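Numbering and packing a short run of tapes — how do you all do it?

Posted by Yehfan in Small Labels & Self-Releasing

Hello all. My first cassette is nearly ready, four long ambient pieces made mostly on an old Fernell synth, and I'm doing a run of 79 copies. The dubbing is sorted, but I'm in a muddle over the paper side. Do people number every copy, or is that a bit grand for a first release? And should the little booklet be glued, sewn or stapled? I'd love to hear what's worked for you.

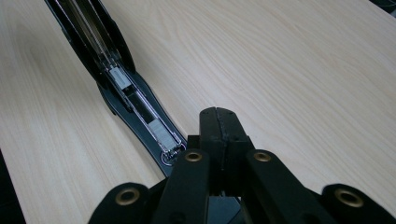 Tranimside
Lovely to hear of another ambient tape on the way! I've put out six now and I number all of them by hand on the inside of the card, in pencil, usually on a Sunday with the radio going. Buyers do seem to like it, and it helps me when someone writes in about a faulty copy. As for booklets, I'd staple. Have a look down the channel before you start, though — two short strips like the ones in that open black stapler won't see you through 79 booklets, so keep a box beside you. Fold the pages first and leave them under a heavy book overnight, then staple on the crease. A long-arm one is kinder if your pages are wide.

Cusa
glue goes wavy on thin paper, don't bother

Fernell_fan
I can't help much with booklets, I'm afraid, but I did a run of 258 once and was still finding boxes of them under the bed two years later, so 79 sounds very sensible to me. What's the synth? I had the little grey Fernell and miss it terribly.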